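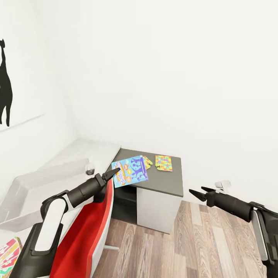
Blue box on the grey-topped nightstand, simulation render

5 Jun 2022
Upendo Makori

Back on the roman blind for the Larnton bedroom, and I am so much happier with it than I was last time! I unpicked the whole bottom hem (yes, all of it, sorry Canan) and started again with the fabric pressed properly first. The Stedwood cotton has a lovely weight but it creeps like mad under the presser foot, so I've gone over to the walking foot and a longer stitch, and the side hems are lying flat at last.

Rod pockets are marked at 29 cm apart. I had them at 16 to begin with and it looked like a concertina, far too fussy for that little window. Chalk pencil only on this one – the purple pen left a shadow on the lining offcut and I don't trust it.

Dyeing test: 13 strips of the cream lining, all dipped in the same teal pot and pulled out one after another. The middle ones are gorgeous, the last 2 are nearly black and I can't see us using them for anything except ties. Canan Kırmızıgül thinks we should do the ombre upside down, dark at the top, and I'm coming round to it.

Still to do: sew on the rings, cut the batten, find out if Ondieki still stock the thin cord. The Stikis tape didn't hold on the sample so it'll have to be staples. Oh, and the pelmet board from November is behind the door if anyone wants it, I've finished measuring from it.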